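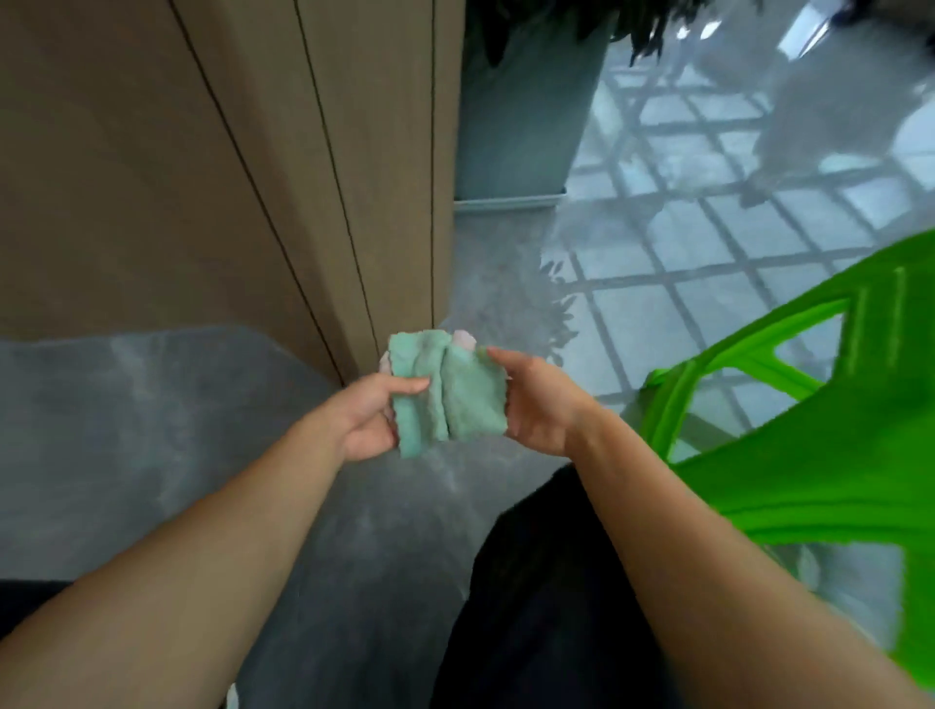
Accueil | Produits | Support | FAQ | Contact

FAQ - Plieuse Ratine : arrêts et doubles prises
Mis à jour en juin, par le support Omeck

Pourquoi la machine s'arrête-t-elle avec le code 2038 ?
L'épaisseur mesurée en sortie dépasse la consigne. Dans la plupart des cas, une seconde pièce est restée prise dans le pli de la première. L'éponge accroche, et une petite serviette glissée à l'intérieur ne se voit pas toujours de dessus.

Que faire de la pièce bloquée ?
Appuyez sur l'arrêt d'urgence, attendez le voyant fixe, puis ouvrez le capot. Sortez le paquet à deux mains, dépliez-le entièrement et séparez les pièces. Remettez-les une par une à l'entrée.

La pince s'est refermée pendant que le capot était ouvert. Est-ce normal ?
Non. Coupez l'alimentation générale et n'utilisez plus la machine. Le défaut concerne les capteurs de capot Testa montés avant le numéro de série 3523. Le remplacement est gratuit.

Puis-je désactiver le contrôle d'épaisseur ?
Non. Sur le site de Tumar, il avait été mis hors service pour gagner du temps - 8 pinces ont été faussées avant qu'on le rétablisse.

Le code revient après chaque redémarrage.
Nettoyez la cellule de sortie avec un chiffon sec. Les peluches suffisent à fausser la mesure. Relancez ensuite un cycle d'essai de 100 pièces de même format. Si le code persiste, envoyez-nous le journal de la machine avec son numéro de série.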